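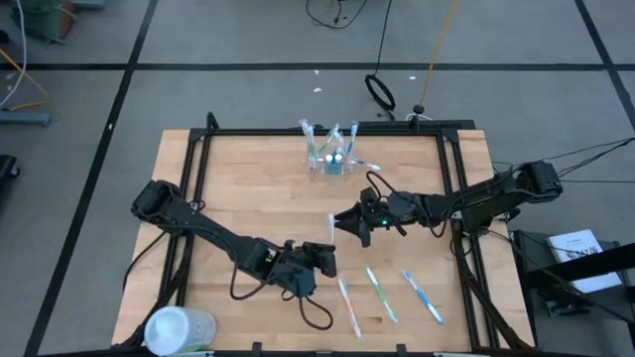
Şengül Sezer told us in the first meeting that a kit is good only if a tired student can start it in the evening without calling anyone, and she asked that we write the report from that side. We tried to do so.

Print this page
E-mail this page

Evaluation of the Radwan Two-Arm Kit for Small Object Tasks
Student project report, 12 September 2025
Supervisor: Reda Zaki

1. Why we made this review

Our department wants to buy a two-arm robot kit for the practical course that begins in January. Three kits were on the list. The Mosgate kit was too expensive for us, and the Trotby kit comes with one arm only, so a second one must be ordered apart. The Radwan kit was lent to us by the seller, Kokeveo, and this report is about that kit alone. We did not compare it with the others by measurement, only by reading their papers.

The question was simple. Can a student group with basic Python knowledge set up the two arms, teach them a task by demonstration, and get a result which is good enough for a course grade?

2. Setting up

The arms are mounted on a wooden tabletop with a black aluminum extrusion frame. The frame is good. It did not move when both arms were working fast, and we could fix things to the front rail with clamps. The base of each arm stands at its own side of the table, so the two grippers meet near the middle. We recommend to keep this distance as it is in the manual. In our first try we put the bases closer and the elbows touched.

The cables are the weak side of the kit. They are long enough, but there is no guide for them along the arm, and they hang in loops near the wrist of the left arm. In six of our trials a loop caught on an object and we had to stop. Kokeveo answered our mail and said that cable clips can be ordered – they are not in the box.

The software was installed in one afternoon. The written guide is clear until the calibration chapter. There, two steps are in the wrong order, and we lost a good part of the evening with it.

3. The task

We wanted a task with objects from daily life which are thin, light and not easy to hold. We decided for toothbrushes. They lie on the front half of the table, and the arms must bring them to a clear plastic holder near the back and place them standing upright. The handles are mostly white with different accents, so the camera must find them on light wood. This was harder for the software than we expected.

We recorded 200 demonstrations by hand guiding. After this the training ran over one night on the department computer. Then we made 80 test trials, each trial with one toothbrush, and wrote down the result of every one.

4. Results

The pick was successful in most of the trials. The jaws close softly and the handle did not slip often. When the toothbrush was lying at an angle to the gripper the result was nearly as good as when it was straight.

The placing was the difficult part. The opening of the holder is not big, and when other toothbrushes are already inside, the new one touches the bristles and stays across the top. A small tilt of the wrist before the release helped. We added it in later demonstrations and the placing became better, but we did not repeat the full test, so we can not give a fair number for it.

The small green light on the gripper is useful in practice. According to the manual it shows that the gripper is ready for a command, and we used it to see if the connection was lost.

5. Price and service

The offer from Kokeveo is 1,404 dollars for the student version, with both arms and grippers. The table, the frame and the camera are not included. For a course this price is acceptable, but the department should calculate also the clips and one spare gripper. Our questions were always answered on the next working day.

6. Our opinion

We recommend the kit for the course, with two conditions. The calibration chapter must be corrected by the teacher before the students receive it, and the clips must be ordered together with the arms. Reda Zaki would prefer that the first exercise uses bigger objects and that the toothbrush task comes later. We agree with him for beginners. Groups which have worked with one arm before can begin directly with the thin objects.

The recorded demonstrations and the trial table are on the department drive, in the folder of our group.

Print this page
E-mail this page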